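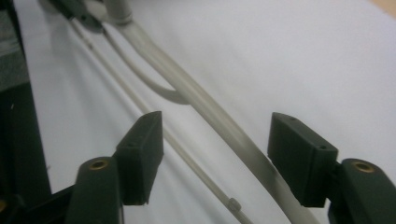

Ryan Sedgwick wanted to know first whether the trouble was in the demos or in the training, and asked for the settings before anyone guessed. They are added at the end of this post.

Hand-held gripper demos with soft tubing: how slow is too slow?

Posted by Bok-nam Ha, 8th May

I am recording demonstrations with a hand-held gripper, the kind with a camera on it, so that an arm can learn the same job later. The job is to close on a length of translucent tubing lying on a white surface, lift it clear and lay it in a Brenditz tray. There is more than one tube and they run close together, so the gripper has to take the thick one and leave the thin one alone.

I have 33 demos so far. When I play the trained policy back on the arm, it gets to the right place and then hovers. Sometimes it closes above the tube. Once it closed on both tubes and dragged the lot sideways.

I move slowly because I was told that smooth is better than fast. A full demo takes me 30 seconds and a good part of that is me lining up the fingers. Should I speed up, or record more, or change something else?

Settings: training on all 33 demos, nothing trimmed. Same start position each time. Lamp overhead, not moved. Software is Hunari, default options.

Beryl Catterall

The hovering is in your data. If you stop over the tube in every demo while you line up, the policy sees a lot of moments where the picture hardly changes and the right action is "stay put". It learns to stay put. We had the same thing on a cable job at Rowbotham and it went away when we re-recorded without the pauses.

You don't have to rush. Move at the speed you would use to pick up a pencil, and do the lining up while you travel, so that the fingers arrive already open and at the right angle. Practice ten times with recording off. If you catch yourself stopping in the middle of a take, delete it and go again.

Other things I would change:

Vary the start. With one start position the arm only knows one way in, and any small error takes it somewhere it has never been. Start from the left, the right, higher up, and with the gripper turned a little.

Put in some recoveries. Begin a few takes with the fingers too high or off to one side of the tube, then correct and finish the grasp. Start recording once you are already in the bad position, or you will teach it the mistake as well.

Move the tubes between takes. Swap the order they lie in if you can. Otherwise it may be learning "second thing from the left" and not "the thick one".

Closing above the tube is probably a height problem. Pale tubing on white is hard to judge from one camera. Try a darker mat – I would do that before recording anything else – and check that the gripper width in the log matches what the fingers did.

Marjorie Pilkington

More demos. We used 1,031 for ours.

Ramesh Dhillon

I wouldn't go straight to a number like that. Thirty-three is low, but adding more takes with the same pause in them will give you a policy that hovers with more confidence. Fix the pause, record another 30, train, and look at it again.

Agree with Beryl about the mat. One thing to add is timing. If the camera and the gripper width are logged on different clocks, the close can land early, and early looks exactly like closing too high. Ours was off by 2 frames and that was enough to miss thin tubing. Open and shut the fingers a few times in view of the camera and compare the video with the width log. There is a sync offset in the Hunari export menu, under the Soltby plugin if you have that installed.

Bok-nam Ha

Thanks. Checked the clocks and they match, so it isn't that. I have ordered a dark mat and will re-record next week with different starts. I did try trimming the pauses out of the old takes, but the arm jumps at the cuts, so I'm dropping those.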